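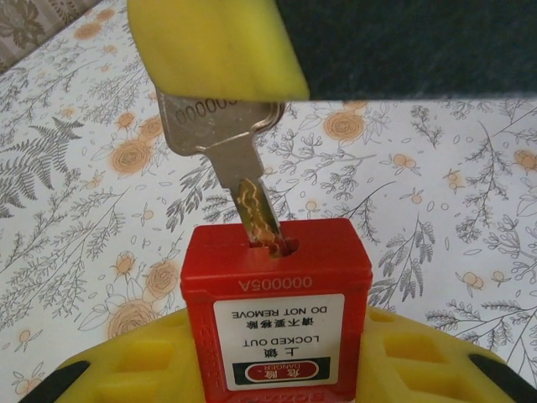 Photo: Drimthorpe Home Notes

How to Free Up a Stiff Door Lock

If your front door has started putting up a fight every time you come home with an armful of groceries, you are in good company. I get more mail about sticky locks than about anything else on this site (dripping faucets come in second), and most of them can be sorted out in an evening, with things you may well have in a drawer already.

First, work out whether the trouble is the lock or the door. Open the door all the way and try the key with the bolt hanging free in the air. If it turns sweetly now, your lock is fine and the door has dropped or swollen, so skip down to the part about the strike plate.

If it is still stiff, look at the key. Wipe it with a soft cloth and a little rubbing alcohol and let it dry. Try your spare, too. A copy of a copy gets a bit further from the original each time, and dimple keys are fussier than the old saw-toothed kind. If the spare works and the everyday one doesn't, you need a new key cut, and you can stop right there and put the kettle on!

Next comes the cylinder. Blow out the keyway with a can of compressed air, then give it one short puff of dry graphite or a PTFE lock spray. Please don't use cooking oil. I did that in my first apartment, and by winter the whole thing had turned to glue. Slide the key in and out 7 times without turning it, wiping it after each go, and then turn it gently both ways. Leave it for an hour and try again.

Now for the strike plate, the metal piece on the door frame. Rub some lipstick or chalk on the end of the bolt, close the door, turn the key and open up again. The smudge will show you where the bolt is rubbing. Tightening the two screws in the top hinge is often enough to lift the door back into line. If it isn't, take a little off the edge of the plate with a metal file – go slowly, and test as you go.

I do all our locks every September, before the damp weather sets in. If yours still grinds after all this, the pins may be worn, and it's time to call a locksmith.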